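Can a Robot Tidy Up a Science Lab?

Have you ever carried a cup filled almost to the top? You squeeze just enough and you go slooowly. Robots have to learn that too! I've been trying out the Wona kit from Cloltora, a set of lessons for robots with two arms, and my favorite is the one with the tubes.

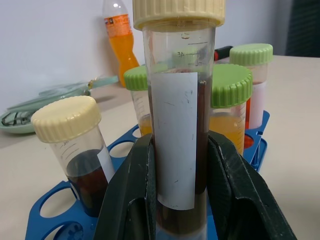

Squeezing is the tricky bit. Too soft and the tube slips, too hard and it could crack — yikes! The kit has 11 lessons, and each takes 30 minutes if you don't stop for snacks (I stopped for snacks).

Next comes aiming. A rack hole is only a little wider than a tube, so the arm has to line up just right.
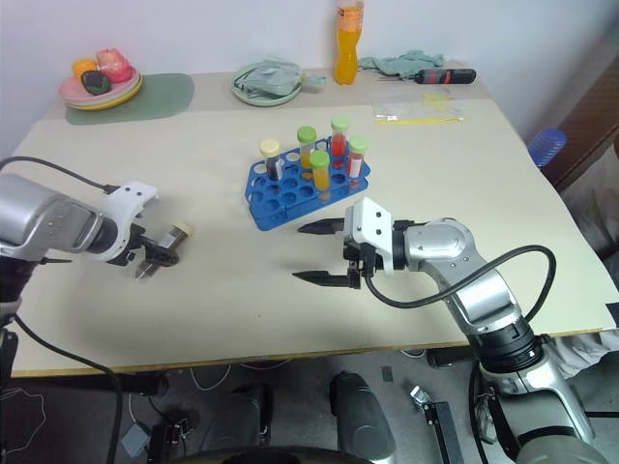 Two arms means one can hold while the other helps, like when you open a jar. Try it at home with one hand behind your back — hard, right? Wona is for ages 11 and up, and you'll want a grown-up nearby for the setup.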